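Subject: Re: [bawa-playgroup] Play kitchen box - what to keep?

Kwame Darko wrote:
> I've had the play kitchen box at ours since April and before I bring it
> back I'd like to know what people want kept. It's two boxes' worth at the
> moment and the lid won't go down on either. Also, is anyone attached to
> the metal saucepans? They make a terrible racket on the hall floor.
> If we need to buy more plates I'm happy to look at the Bindel ones.

Hello Kwame, all

Thanks for taking this on. I had the other half of the play food here until last night, so I've been through mine as well.

I wouldn't buy any more plates. We have plenty, and the oval ones are good because the little ones can carry them without everything rolling off. The lavender one is the favourite at our table and the light green one with the ribbed rim comes a close second. If you have any of the old round white ones in your box, I'd let those go. They scratch badly and two of them had split when I last washed them.

The saucepans can go as far as I'm concerned. Ask Willudari first, as I think they came from there when the nursery closed.

For the food, I'd keep anything that is one solid piece and easy to wipe. The banana with its peel partly open should stay, and so should the strawberry and the orange slice. The ketchup bottle gets used more than anything else in the box, so please don't lose that.

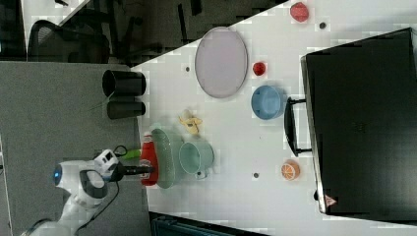 The felt food is a different matter. It has been through the wash too many times and the sandwich fillings have gone hard. I've put mine in a bag for the textile bank and would suggest you do the same with yours.

Mugs: the mint-green one is fine. I know someone asked for a full matching set, but the Ruvex catalogue only sells them by the case and we have nowhere to put a case of mugs. One or two odd ones will do. The blue bowl is useful too, mostly for soup, and it's a decent size for mixing.

On washing, I do the hard pieces in warm water with a bit of washing-up liquid and leave them on a towel overnight. Please don't put them in the dishwasher. The older fruit has a seam and water gets in, and then it drips on people for a week.

If we can get it down to one box, it could go on the low shelf by the hall door - the children can reach it there and it won't need lifting in and out of the cupboard. I'd put the plates in first, flat, then the bowl and mugs, with the food on top.

I can bring my lot over to you any evening after six, or you can leave yours in the porch here and I'll sort the two together. Let me know which.

Does anyone still have the tea towels?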